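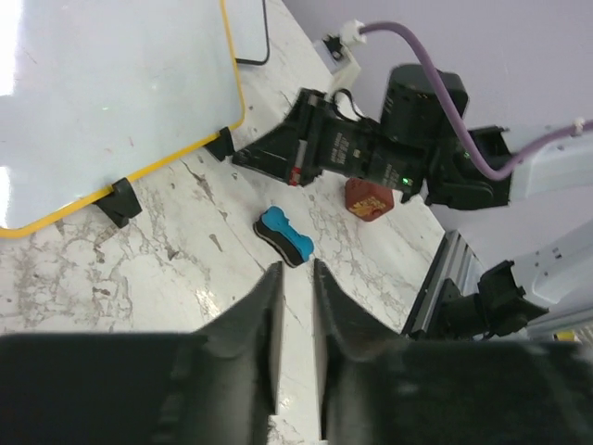
From: Sastness robotics club
To: club list
Date: 25 June 2018
Subject: Re: Tabletop task for the summer round

Replying to the points that came up after the last session.

> Do we have to use the eraser with the blue handle,
> or can each team bring its own? Ours grips fine on
> the sides but slips when we take it by the ends.
> Also, is the 600 point limit per run or per team?

Please use the club one. Take it by the pinched middle of the handle and keep the fingers square to it. If you come in at the angle it happens to be lying at, turn the wrist first and then go down.

The limit is 600 per run. Each team gets two runs and the better one counts. A drop costs 51, which is an odd number but it came with the Kilta scoring sheet and we have kept it so that our results can be compared with theirs.

The blue heart is the harder piece. It is flat and it gives when squeezed, so a grip setting that suits the eraser will crease it. Hold it low, near the point, with the lobes up, and go over the whiteboard with plenty of height to clear the yellow edge. 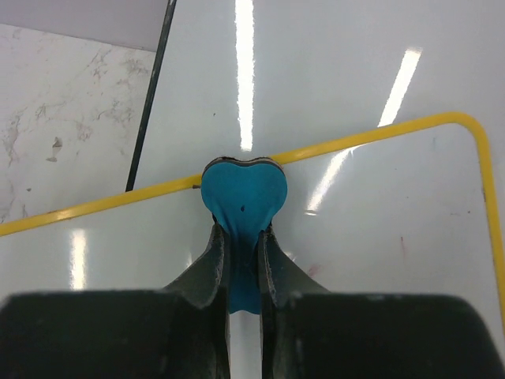

Cusico: We had ours set to close in 1000 ms and it was too quick for the heart. At 3000 it stays upright most of the time, but then we run out of time on the block. Could the heart go last in the order?

Yes, any order is allowed as long as you write it on the sheet before the run starts. The Van Beek team asked the same thing.

Please save your grip settings under your own team name. Two sets were overwritten in June.

Sastness robotics club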